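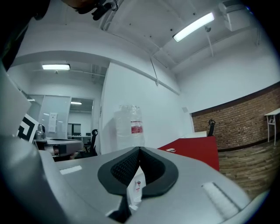 Suleiman told me, before I'd measured a single thing, that a ceiling is the one part of an office people complain about without ever looking at it. He'd read my proposal and wanted to know why I had picked lights over desks. Fair question! My answer was that desks get moved every semester and lights stay where they were put, so whatever is wrong with them stays wrong.

My project was the lighting in the Pratthorpe office, the one with the glass partition and the white walls. The beams and conduits up there are all out in the open, and you can see the long tube fixture glowing away at an angle, with another one farther back over the glass. I liked that for a study (nothing is hidden, so you can sketch the whole thing from a chair).

What I did was pretty simple. I borrowed a Cunik light meter from the department and took readings at desk height at two spots, one near the long tube and one on the far side of the partition. I did each spot with the blinds down and my phone put away, because the screen kept throwing the numbers off the first afternoon and I had to redo everything.

Near the tube I got 388 lux. Past the partition it was 172 - less than half, and that's where people do most of their reading. I figured the glass would let more light through than it did.

The air-conditioning unit up by the ceiling was a side issue, but it came up in my interviews so much that I gave it a page in the appendix. People who said the room was "gloomy" also said it was cold, and I don't have a good way to pull those two apart. Suleiman thinks I should have asked about them on separate days. He's probably right.

My suggestion is to turn the long fixture so it runs square with the partition, and to try a lamp on the dim side before anybody pays for new wiring. I priced a Vilela floor lamp and a Ternach clip-on, and I'd start with the clip-on - it takes up no floor, and the walkway is tight there already. The full readings and the ceiling sketch are in the appendix.

Turned in 5 July 2019.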